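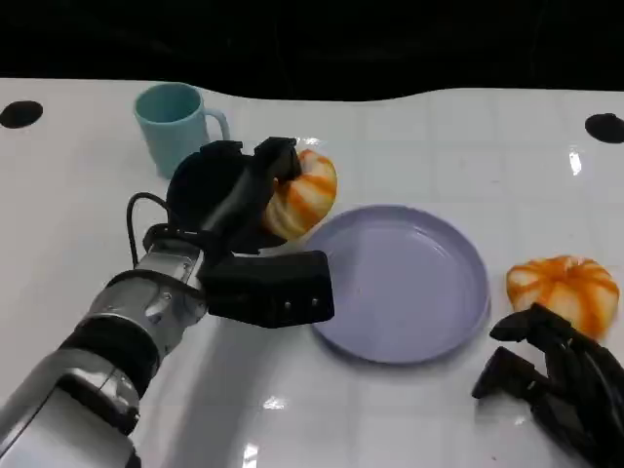
Weiße Fläche mit hellgrauem Raster, dahinter Dunkel.

Der Pegel

Margaux Maillard übernahm die Messstelle Jireš am 31. Dezember 2018, mittags. Das Übergabeprotokoll umfasste 5 Seiten. Der Stausee stand auf Normalhöhe, der Zufluss war gering, die Schütze waren geschlossen. Als besondere Vorkommnisse hatte ihr Vorgänger eingetragen: keine.

Sie las den Pegel stündlich ab und übertrug die Werte mit Bleistift. Bis zum Abend lagen sie innerhalb der Toleranz. Dann sank der Wasserspiegel um 5 Zentimeter. Der Abfluss blieb unverändert. Sie prüfte den Schwimmer, die Skala und das Seil. Ein Defekt lag nicht vor. Nach einer Stunde stand der See wieder auf Normalhöhe.

Maillard rief in Fastmont an und meldete einen Fehlbetrag von 3.000 Kubikmetern, inzwischen ausgeglichen.

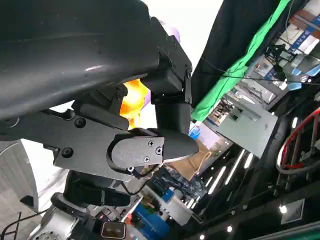 Žofie Šťastný erwiderte, ein ausgeglichener Fehlbetrag sei kein Fehlbetrag, das Formular sehe dafür keine Zeile vor. Ob der See denn früher schon, fragte Maillard. Jeden Winter, sagte Šťastný, man trage den Mittelwert ein.

Maillard legte auf. Sie spitzte den Bleistift, schrieb beide Werte untereinander und ging zur nächsten Ablesung hinaus.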